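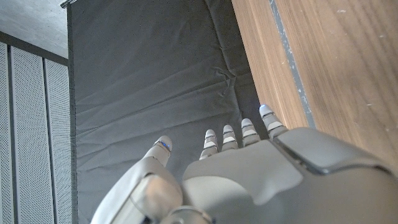

Omar Obeidat replied that the episodes were fine to look at but the finger angles in them were late, and that he would not train on them until someone found out why. He had checked 30 by eye. In each one the hand moves in the wrist video before the recorded angles change.

Ticket: Wustholm hand, joint log lags behind wrist camera
Opened: Sep 14, 2020
Status: closed, with one follow-up
Set affected: Akik, free hand poses against the dark cloth

Log

Looked at the raw files. Video and joint angles are stamped by different machines. The video comes from the Sekatov recorder and the angles from the control PC.

Ran an open and close test on the thumb. Lag measured at 75 ms. Same figure on the fingers, so it isn't one bad joint.

Swapped the network cable and moved the control PC to the other switch. No change.

Restarted the recorder with the clock sync service turned on. It had been off since the reinstall in May. Lag still there, so the sync was not the whole story. Left it on.

Found a smoothing filter in the Krishnan driver. It averages the angles before they are written to disk. Turned it off for recording only; the live control loop still uses it. Repeated the thumb test and the lag was too small to measure.

Question from Omar: can the old episodes be saved, or do we record them again?

Reply: most can be saved. The delay is fixed, so the angles can be shifted back to match the video. There are 2,506 episodes in the set. Wrote a script that shifts the angles, trims both ends and writes a new copy. Originals are kept in the same place, read only.

Fast poses are the exception. The filter flattened the peaks and shifting won't bring those back. They are now marked "do not train" and will be recorded again.

Omar checked a fresh batch from the script and accepted it. Training can start on the slow poses.

Follow-up: record new fast poses with the filter off until the set reaches 3,000. Add the thumb test to the start of each session and save the result with the episodes.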